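Trekthorpe Table Wax and Polish

Home > Care & Finishing > Waxes > Trekthorpe Table Wax

Trekthorpe Table Wax, 15 oz tin
Item 942
Price: $18.00
In stock, ships from our shop

Sizes: 4 oz trial tin | 15 oz household tin
Scents: Unscented | Orange | Cedar

Add to cart | Save for later | Ask us a question

If you have a table that gets used, and I mean really used, with homework and hot cereal and somebody's elbows on it from breakfast until bedtime, then this is the wax I would like you to try first. We sell a good many finishes in our little shop and I am fond of most of them, but Trekthorpe is the one I take home. I have had a tin of it under my own kitchen sink for years now, and when friends ask me what they should put on the table their grandmother left them, I tell them the same thing I'm telling you.

It is a soft paste wax made from beeswax and carnauba with a little mineral oil to help it spread. It goes on with a rag, it buffs up with another rag, and it leaves a low, warm shine that looks like wood (and not like a bowling alley, which I can't stand on a kitchen table!). It will not fill a deep gouge and it will not take out a black water ring. For those you want a different product entirely, and I'll get to them farther down the page.

What it does for your table

Wood that has been wiped down every day with dish soap starts to look tired after a while. The color goes flat and a little gray, and the surface gets a dry, draggy feel when you run your hand over it. Most people think the table needs to be stripped and refinished at that point, and I have talked a whole lot of folks out of that big messy job over the years. Very often the finish underneath is perfectly sound and the table is only thirsty. A good cleaning, a night to dry and one thin coat of wax will bring back more color than you would ever expect, especially on the darker and redder woods like cherry, walnut and mahogany.

Once the wax is down, crumbs and sticky spots wipe up more easily, and a glass of ice water left sitting for the length of a card game is a lot less likely to leave its mark. I still use coasters, mind you, and you should too. Wax buys you time, and how much time depends on how thick your coat is, how hot or wet the thing is and how long it sits there. 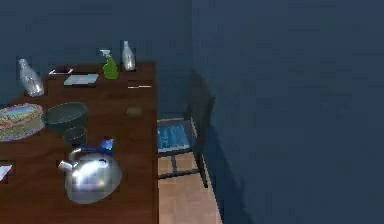
The next thing people ask me is how long a tin lasts, and the answer nearly always surprises them. A household tin will do a six-seat dining table many times over if you put it on the way you should, meaning so thin you wonder whether you put on any at all. When customers tell me the wax came out streaky or sticky, nine times in ten they used too much. It's such a natural mistake! You have a dry table and a full tin and you want to be generous. Be stingy instead. A dab the size of a walnut will cover more ground than you think.

How to put it on

Clear the table and wipe it down with a soft cloth wrung out in warm water and a drop or two of mild soap. Go over it again with plain water, then dry it well with a towel. Let it sit overnight if you can stand to eat supper in your lap.

Fold a clean cotton rag into a pad. Old T-shirts are wonderful for this, and so are flannel pajamas that have given out at the knees. Rub the pad lightly over the wax and work it into the wood in small circles, one section at a time, then finish each section with a few long strokes going with the grain.

Wait 15 minutes. The wax should look hazy, a bit like breath on a window. In a chilly room, give it longer.

Take a fresh rag and buff until the haze is gone and the cloth slides easily. Turn the rag often. If it starts to grab, you have found a spot with too much wax on it, so just keep rubbing there and the warmth of your hand will loosen it up.

For a table that sees a lot of traffic, put on a second coat the next day in the same way. After that I would do it again whenever the surface starts to look dull to you. Ours gets done every August, before school starts, with all the windows open and the radio going, and then once more before the holidays if I get the chance.

Which finishes it works on

Varnish, shellac, lacquer, and oiled wood that has had a full month to cure are all fine. Painted wood is usually fine too, but try the unscented first on the underside or the inside of a leg, as the orange can warm up a white paint more than you might like.

Please don't use it on unfinished wood that you plan to stain or varnish later. The wax gets down in the grain and nothing else will stick to it. I would also keep it off your cutting boards. We carry the Komen Board Oil for those, and it is a much better choice for anything that meets a knife.

If you already have a silicone spray polish on the table, and plenty of us do, take that off first with mineral spirits on a rag, following the directions on the can and keeping the windows open. Wax laid over silicone tends to bead up and look blotchy, and then you blame the wax.

About the scents

The unscented smells faintly of honey up close and of nothing from across the room. The orange is cheerful and fades in an afternoon. The cedar hangs around longer, a day or maybe two, and it's my favorite for bookcases and blanket chests, though I wouldn't choose it for a dining table the morning of a dinner party. One year I did exactly that and the gravy tasted like a hope chest.

Details

Net weight: 15 oz
Tin: round, screw lid, 4 inches across
Color: pale yellow, dries clear
Coverage: up to 96 square feet, one thin coat
Drying time before buffing: 15 minutes
Full hardness: overnight
Storage: lid on tight, away from the stove and out of the sun
Keep away from children and pets

If your tin gets too warm in the mailbox the wax may go soft or even turn to liquid. It isn't spoiled. Set it somewhere cool and level, leave the lid on, and it will firm right back up by the next day. The top may look a bit grainy afterward, but it spreads just the same.

Goes well with

Bundier Cotton Polishing Cloths. A soft, heavy weave with no seams to scratch. They wash up nicely, but leave out the fabric softener.

Torres Ring and Scratch Stick. For the pale rings and small scratches that wax by itself will not hide. Comes in light, medium and dark. Use the stick first, let it dry, then wax over it.

Komen Board Oil. For boards, bowls and wooden spoons.

Torres Felt Feet. Nothing to do with wax, I know, but if you're already down there looking at the table legs you may as well see to the bottoms of the chairs.

Questions we get

Can I set hot dishes on a waxed table?
No, please use a trivet. Wax softens with heat and a casserole straight from the oven will leave a cloudy patch. If it happens, let the table cool completely and then buff the patch hard with a dry cloth. Mild ones usually come right out.

What about black rings?
A black ring generally means water has gone through the finish and into the wood, and that is a job for oxalic acid and a good bit of patience. Call the shop before you start, and we will walk you through it.

Will it make my table slippery?
The plates won't go sliding off, if that's the worry. A fresh coat is a little slick the first day if you haven't buffed it all the way, so go back over it. Do keep it off floors and stair treads.

Can I use it over an old wax I don't know anything about?
Usually, yes. If the old wax is dark and gummy in the corners, clean it off with mineral spirits first, or you'll be polishing the dirt.

My table has a plastic-coated top made to look like wood. Will this help?
I'm afraid it won't do much for you. There is nothing for the wax to hold on to. Warm soapy water and a soft cloth are all it wants.

Customer reviews

"My mother's drop-leaf sat in a damp garage for years and I was ready to give up on it. Two coats and the red came back in the wood. I did use too much the first time, just as the page warned me I would." Hernán Castaño, 10/26/18

"Nice wax, lid was on so tight I needed my neighbor. Smells good. Would buy the bigger tin if there was one."

"Took me a whole morning but I have a very long table. Cedar is strong at first, they do tell you that."

Shipping and returns

Orders over $60 ship free in the lower 48. Everything else goes at the flat rate shown in your cart. If you open the tin and find you don't care for it, send back what's left and we'll refund the wax or swap it for another scent, whichever you like. Put a note in the box telling us what kind of wood you used it on, as it helps us give better advice to the next person.

Write a review | See all waxes | Back to top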